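Board and Processor Intake: Frequently Asked Questions
Clerow Parts Recovery, Stedton
Last revised 8 March 2026

Which boards do you accept?
Server, workstation and desktop motherboards, complete or stripped. Boards may arrive with the processor and memory installed. Laptop boards are handled under a separate price list; ask for it before shipping.

Should I remove the processor before sending a board?
No. Leave it in the socket with the retention frame closed and the lever latched. On land grid sockets the contacts are on the board side and bend easily, and an installed processor protects them in transit. If the socket is already empty, fit a plastic cap. An uncapped socket is graded as untested.

Do I need to clean off the old thermal paste?
No. Dried paste on the heat spreader has no effect on the grade. Please do not scrape it with a blade or a screwdriver. Scratches deep enough to break the markings mean the part cannot be identified without powering it up, and an identification charge applies.

How do you remove the paste?
Isopropyl alcohol and a lint-free wipe, worked from the edge of the heat spreader toward the center. Hardened residue gets a second application and a two-minute soak. Yellow or brown staining sometimes remains after the paste itself is gone — this is cosmetic and is recorded as such.

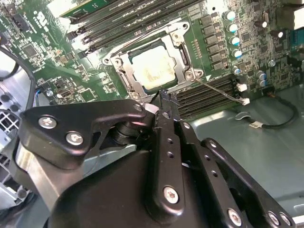 Paste that has run over the side of the heat spreader is a different matter. Most compounds are not conductive, but some are, and we treat all of them as conductive until the socket has been checked. The processor is lifted out, the contacts are inspected under magnification, and the board is held back from power until that is done.

Can I leave memory modules in the slots?
Yes, if the latches are closed. Modules are removed on arrival, tested separately and listed on their own line of the report. Loose modules belong in antistatic bags, one per bag.

What do you check on the board itself?
Capacitors for bulging or leakage, chokes for cracks, slots for broken latches, and the socket screws for stripped heads. Boards that pass are powered on the bench for 64 minutes. Boards that fail are sold for components.

How should boards be packed?
Antistatic bag first, then foam on both faces. Heat sinks must come off; a heavy cooler can crack a board if the carton is dropped. Do not stack bare boards. For lots of more than 100, use the divided Howells cartons, which we supply flat.

What is Nament?
Nament is our lot tracking system. Each board gets a number at intake, and the processor and memory keep that number with a suffix. You can download the report as soon as the lot is closed.

Is there a maximum lot size?
1000 boards per booking. Larger quantities are split.

Who do I contact about a grade I disagree with?
Write to Lamai Hemmin in grading and include the lot number. Carton orders and collection dates go to Yu-na Yoon, extension 416.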